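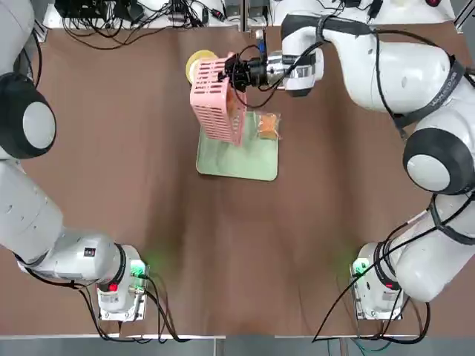 Rebalancing across two accounts at different custodians is giving me a result I can't reconcile. The taxable account is at Leclerc and the rollover IRA is at Nenholm. Target is set at the household level, 60/40, and each custodian's tool only sees its own holdings. Think of the two white arms on the brown tabletop: same table, but each one has its own base with its own red light and green indicator, and neither set of lights tells you anything about the other arm. Leclerc shows my allocation as out of tolerance, Nenholm shows it as out of tolerance in the opposite direction, and my own spreadsheet has the household at 128 basis points over on stocks. On Wednesday I sold a 105-share lot of the Stustari total market fund in taxable, realized a loss of $2,585, and moved the proceeds to a short-term bond fund. Does anyone see a problem before I do the IRA side?
driftband
Original poster

Is the same Stustari fund held in the IRA, and are dividends reinvested there? If yes, check the pay date before anything else.
lotmethod

Same fund, reinvestment on. It picked up 2 shares nine days before the sale. I assumed the IRA was outside this since nothing in it is taxable.
driftband

It isn't outside it. The wash sale window runs 30 days before and 30 days after the sale, and the IRS has ruled that a purchase in your own IRA counts as a replacement. The loss on the matched shares is disallowed. In a taxable account the disallowed amount would be added to the basis of the new shares. In an IRA you get no basis adjustment, so it's gone.
lotmethod

Keep the scale in view. Two shares match against two shares of the lot, not the whole lot. 2,585 divided by 105 is 24.62 per share, so the disallowed piece is $49.24. Turn off reinvestment in the IRA and move on.
Shengli Du

Agree on the arithmetic. Also note that Leclerc won't report this on the 1099-B. A broker is only required to flag wash sales within the same account and same CUSIP. You have to make the adjustment yourself on Form 8949, code W.
lotmethod

I'd question the trade itself. 128 basis points on a 60/40 is inside any tolerance band I would use. Mine is five percentage points absolute, checked twice a year. You generated a tax form entry to fix something that next month's contribution might have fixed.
skurnuvska_hold

The loss had value on its own. Harvesting and rebalancing happened to point the same way.
driftband

Then call it harvesting and evaluate it as harvesting. If the position was down, you could have swapped into a different broad fund and kept the stock exposure. Selling stocks for bonds in taxable also puts the interest where it gets taxed as ordinary income. The bond purchase belonged in the IRA.
skurnuvska_hold

Partly disagree. If he buys bonds in the IRA by selling the fund there and buys a non-identical stock fund in taxable, he ends up in the same place at the household level with better location. But that assumes his bracket makes location worth the extra trades. In a low bracket the difference is small, and holding some bonds in taxable gives you liquidity without an IRA withdrawal.
Shengli Du

Bracket is 24 percent. No withdrawals planned for a while.
driftband

Then I'd do the swap. Sell Stustari in the IRA, buy bonds there, and move the taxable proceeds to a fund tracking a different index. Selling in the IRA doesn't trigger anything. Buying Stustari back in either account inside the window does.
Shengli Du

Still two more trades than I would make.
skurnuvska_hold

Reinvestment is now off at Nenholm. The change takes effect the next business day according to their confirmation. I'll place the swap after that and put the 49.24 adjustment in the spreadsheet. For anyone else with split custodians: do you track at the lot level or just by fund?
driftband

Lot level in taxable, fund level in the IRA, plus one column for IRA purchase dates. Export both in November before any year-end selling, and check a spouse's accounts too if you have one. Those count.
lotmethod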